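Prellgate 소나무 집성 상판 테이블

상품 안내 | 배송 및 설치 | 관리 방법 | 교환 및 반품

Prellgate는 소나무 판재를 길게 이어 붙인 집성 상판을 쓰는 직사각형 테이블입니다. 작업실, 공방, 실습실처럼 하루 종일 물건을 올렸다 내렸다 하는 공간에서 쓰도록 만들었습니다. 식탁으로 찾는 분도 계시지만 상판 마감은 작업대를 기준으로 되어 있으니 주문 전에 관리 방법 항목을 먼저 읽어 주세요.

상판

판재는 긴 방향으로 나란히 붙입니다. 이음선과 나뭇결이 같은 방향으로 흐르기 때문에 긴 자를 대고 작업할 때 기준선으로 삼기 좋습니다. 색은 옅은 노란빛이 도는 베이지색이며 스테인을 올리지 않습니다. 받으신 직후에는 밝은 편이고, 햇빛을 받으면서 조금씩 짙어집니다. 창가에 두고 쓰실 경우 한쪽만 색이 변할 수 있으므로 가끔 방향을 돌려 주시면 차이가 덜합니다.

소나무에는 옹이와 짙은 결이 있습니다. 작은 옹이는 메우지 않고 그대로 살려 마감하고, 손에 걸리는 옹이나 빠질 염려가 있는 옹이는 재단 단계에서 제외합니다. 판재마다 결의 굵기와 색이 조금씩 다르며 이는 교환 사유에 해당하지 않습니다. 무늬를 지정해서 주문하실 수는 없습니다.

표면은 무광에 가까운 투명 마감입니다. 도막이 얇아서 나무의 촉감이 남아 있고, 대신 긁힘에는 강하지 않습니다. 칼을 쓰는 작업에는 반드시 매트를 깔아 주세요. 오래 물건을 올려 둔 자리는 주변보다 밝게 남기도 합니다. 물건을 치우고 몇 주 지나면 차이가 줄어듭니다.

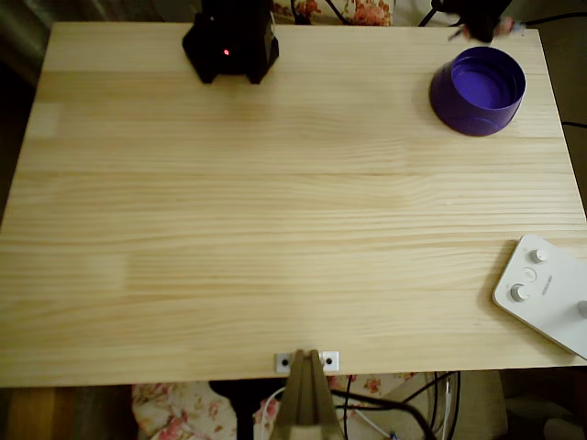

상판 위에는 선반이나 칸막이를 기본으로 달지 않습니다. 가운데를 넓게 비워 두고 자주 쓰는 물건은 가장자리로 밀어 놓는 방식이 가장 편하다는 의견이 많았고, 저희도 같은 방식을 권합니다. 클램프를 물릴 때는 상판과 클램프 사이에 얇은 나무 조각을 끼워 주세요. 소나무는 무른 나무여서 금속이 직접 닿으면 눌린 자국이 바로 남습니다.

철물을 직접 고정하실 때는 나사 지름보다 가는 드릴로 먼저 구멍을 내 주세요. 이음선 바로 위와 옹이 자리는 피하시는 것이 좋습니다. 고객님이 직접 구멍을 낸 상판은 단순 변심 반품이 되지 않습니다.

다리

다리는 Flanar와 Dai 2종 가운데 고르실 수 있습니다. Flanar는 고정식 다리이고, Dai는 높낮이를 조절하는 다리입니다. 상판에 닿는 고정판 규격이 같아서 나중에 다리만 바꾸셔도 됩니다. 다리만 따로 주문하실 때는 주문서 비고란에 상판 구입 시기를 적어 주세요. 2019년 12월 이전 상판은 고정판 위치가 달라 변환 부품을 함께 보내 드립니다.

관리 방법

평소에는 마른 천으로 닦습니다. 얼룩이 생겼을 때는 물을 꼭 짠 천으로 결을 따라 닦고 곧바로 마른 천으로 한 번 더 닦아 주세요. 알코올, 아세톤, 연마제가 든 세제는 마감을 상하게 합니다. 뜨거운 냄비나 인두를 바로 올려놓지 마시고, 젖은 용기는 받침을 쓰세요.

난방을 오래 하는 겨울에는 상판이 약간 수축하면서 이음선이 손끝에 느껴질 수 있습니다. 습도가 오르면 대부분 돌아옵니다. 틈이 눈에 띄게 벌어졌다면 이음선 사진과 주문 번호를 고객 게시판에 올려 주세요.

표면이 거칠어지면 고운 사포로 결 방향을 따라 가볍게 문지른 뒤 보수용 마감재를 얇게 발라 주시면 됩니다. 보수용 마감재는 작은 병으로 판매하며 가격은 4,000원입니다. 테이블과 함께 주문하시면 같은 상자에 넣어 보냅니다.

배송 및 설치

상판과 다리는 따로 포장되어 같은 날 출고됩니다. 상판은 두 분이 함께 옮기셔야 합니다. 엘리베이터에 들어가지 않는 경우 계단 운반비가 추가될 수 있으니 건물 출입구와 엘리베이터 안쪽 치수를 미리 재어 주세요. 설치를 신청하지 않으신 경우 현관 앞까지만 배송합니다.

조립용 볼트와 육각 렌치는 다리 상자에 들어 있습니다. 볼트는 네 모서리를 모두 느슨하게 끼운 다음 대각선 순서로 조여 주세요.

상품 번호: 491
제조 및 판매: Skiduta
안내문 수정일: 2020년 2월 13일

함께 보는 상품
Flanar 고정식 다리
Dai 높이 조절 다리
소나무 상판 보수용 마감재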